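Kivton Wallcoverings
About us

Home | Papers | Hanging | About us | Contact

Most pages like this one begin with a passion. We hang wallpaper and sell it from a shop on Cruickshank Road in Asstead, and we have doubts about a good deal of what our own trade says about it.

Take "easy to remove". We have stripped papers sold under that promise and needed a steamer, a scraper and most of a Monday. A lot depends on what was under the paper and whether anyone sized the plaster, and the label can't know either of those things. We would sooner see your wall before we tell you how the paper will come off it.

The same goes for "timeless". We keep 61 pattern books in the shop and the word turns up in a fair share of them, including two that the maker has since dropped. Florals have been declared dead and then back again more often than we can keep up with. If you like flowers, have flowers. If you only like them this spring, try a small room first.

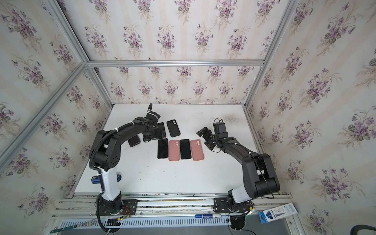
Is paste-the-wall paper really quicker to hang than the traditional sort?

On a flat, sound wall it usually is, as there's no soaking time and no pasting table to put up. On old plaster the time saved tends to go on preparation, and a heavy paper will still want two people over a stairwell.

How we work

We measure the room ourselves. Online roll calculators are fine for a plain paper in a square room, but many of them ignore the pattern repeat, and a large repeat can waste up to 10 per cent more than the sum on the screen suggests. We order every roll from one batch and check the numbers before anything is opened. If a roll doesn't match, it goes back.

Quotes are written down. They cover stripping, filling, lining where it's wanted, hanging and taking the rubbish away. They don't include a "design consultation", which in our experience is a chat about colour with a bill attached. You can have the chat for nothing.

We stock the Garus lining paper in four weights. It's dull stuff and we've yet to find a reason to change it. Lining won't cure damp, whatever you may have read, and if we find damp we'll stop and tell you to get it looked at. 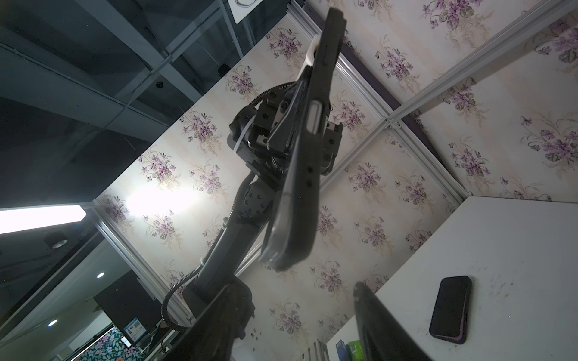

Violets on cream, with the paper carried on across the ceiling.

Papered ceilings are fashionable again, so we're told. They can look very good. They also show every lump, they cost more in labour than the walls do, and a low room may feel lower for it. Ask to borrow a sample length and pin it up there for a week.

What we don't do

Murals printed from your own photographs. Peel-and-stick. Anything over woodchip.

The shop is at number 42, next to the old dairy, with parking behind. Bring the room measurements if you have them, though we'll be checking them anyway.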